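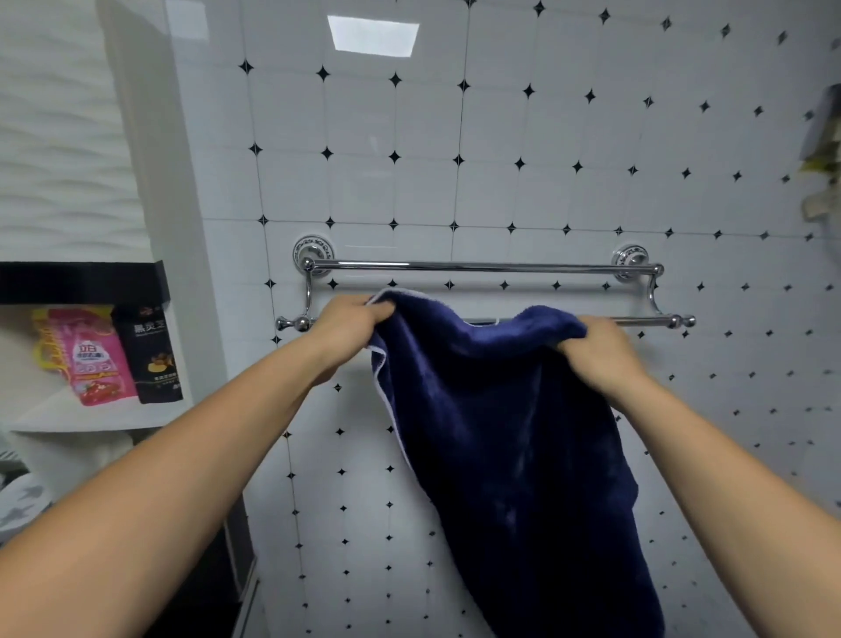
A navy towel held up to a double rail, bathroom wall with white tiles.

Home Opinion Energy Repairs Meetings Contact

Print this page | E-mail this page

The fan is also part of the house
26th August, by Rostam Naseri

When people in Tultivden speak about improving old buildings, they speak about walls, windows and boilers. I want to speak about the small plastic fan in the bathroom. It is not a subject which wins an argument at dinner, but I believe we are making a mistake with it, and the mistake will be expensive.

In the last years our buildings on Drestine Street became much tighter. The old windows were replaced, the gaps under the doors were closed, and the chimney openings which nobody used were sealed. I supported all of this work and I voted for it. My kitchen does not have that cold wind at the ankles any more. But the cold wind was also carrying something out of the flat, and this something was the water from our showers, our pots and our washing.

A house must lose its moist air by some way. Before, it was lost by accident. Now it must be lost by a plan, and in our programme the plan is one page long. The survey which the firm Arabzadeh prepared for us has 200 pages. I read them in April, with a dictionary for some of the terms, and ventilation is treated on one page near the end. It says that existing fans should be "retained where functional". The word "functional" is not explained there.

In my flat the fan was functional, if you understand by this that it made a noise. I held a sheet of toilet paper against the grille, as my father taught me, and the paper fell down on the floor. The motor was turning, and the duct behind it was closed by old dust and by a piece of mortar from the building works. From outside you could not know this. The inspector had written a tick. 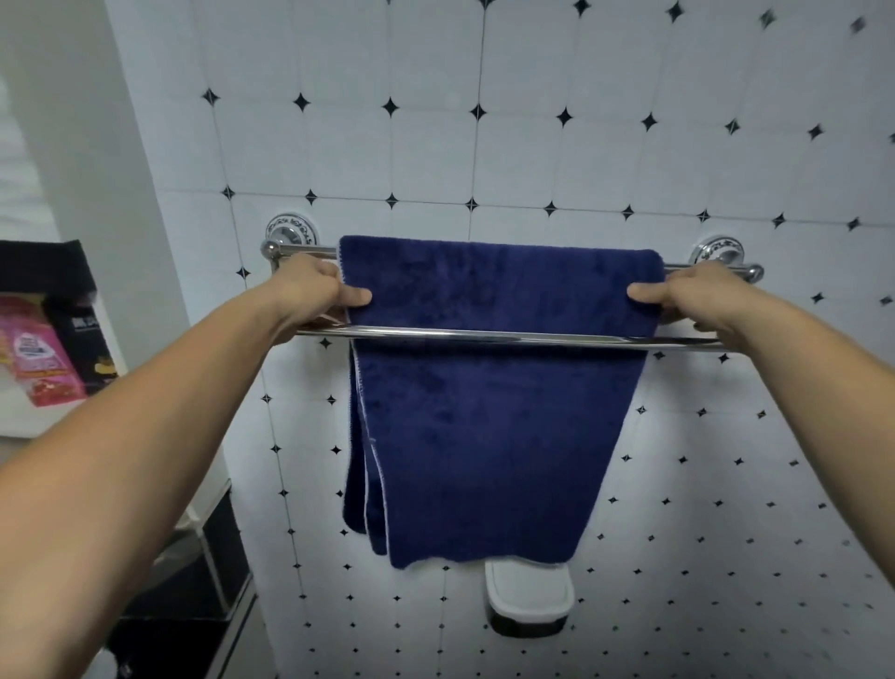
Drestine Street Residents' Association, Warm Homes Group

There is an opinion, and I hear it often on the stairs, that damp is a question of behaviour. The tenant cooks too much, he showers too long, he dries his clothes inside, he does not open the window. I do not say that behaviour has no importance. I open my window every morning and I shut the bathroom door when I wash. But a family with two children and no balcony must dry its clothes somewhere, and in January you cannot ask them to sit with open windows in rooms which were just made warm with public money. It is a strange advice: first we pay for keeping the heat, and after that we tell people to throw it in the street.

Others say that a better fan is a luxury. I asked for prices. The Flilla model, which measures the humidity and starts alone, costs 580 with fitting and a new duct. This is not a small amount, and for a pensioner it is impossible. But compare it with the cost to strip a mouldy wall, to treat it and to paint it again, and then to do the same work two winters later, as it happened to my neighbours on the third floor. There are 532 flats in the programme. I do not ask for a new fan in each one. I ask that in each one somebody measures the air which is leaving, writes the number in the report, and cleans or changes the thing when the number is bad.

I know the answer of the office, for I received it already by letter. The budget is agreed, and ventilation "falls outside the scope of thermal measures". I find this sentence difficult to accept. Air does not know the scope. Moist air which stays in a room will look for the coldest surface, and this is usually the corner behind the wardrobe, where the new insulation ends and where you see nothing until you move the furniture.
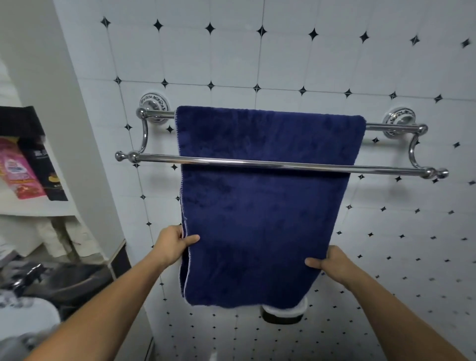

Blue towel over the chrome rack.

I would also like that the residents receive a proper explanation. When our windows were changed, we got a leaflet in 3 languages about how to turn the handle. About the fan we got no leaflet in any language. Many people on my staircase switch it off at the wall, as they are afraid of the electricity bill, and some have put tape on the grille against the draught. I do not blame them. A person who was told for years that every hole is a waste will close every hole.

The second phase begins with the blocks behind the school. The contract for it is still not signed, so it is possible to add an airflow test to the list of works, with a date and a signature for each flat. I have sent this proposal in writing to the office and to Arabzadeh, and I will bring copies to the next residents' meeting for those who want to sign it too.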